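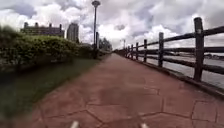 What is the best time of day to walk the long path at Adovcombe? Early morning, before 8, when the air is still cool and the bicycles have not come yet.

I promised a few people to write about this path, so I make a small thread.

The paving is my favorite part. It is reddish brown, with slabs in all kinds of angles, like crazy paving. Near your feet you see every shape, and far away it all becomes one band of rust color.

It is stamped paving, so the pattern is pressed into the surface. I had to learn this word. For my first year here I told everybody it was cut stone, and Beverley Lambert finally corrected me, very kindly.

There is a darker patch near the middle, duller brown than the rest. I do not know what made it. If you know, please write to me.

On the right side you have the wooden fence. Thick posts, rails between them, dark old timber. The top of the near post is a bit rounded and has a lighter worn place.

I like how the fence and the path go to the same point far away. My daughter is learning perspective in school and I sent her there with a pencil. She came home with 2 drawings and a cold.

How to get there: take bus 38 to Wragg and get off at the last stop. From there it is 5 minutes on foot. On Friday the bus is full of people going to the market, so I take the earlier one.

Good shoes are not necessary, normal ones are fine. Bring water, the only shop is in Bundlow and it closes at 6.

Next time I will write about the way back through the fields, which I like less but my husband likes more.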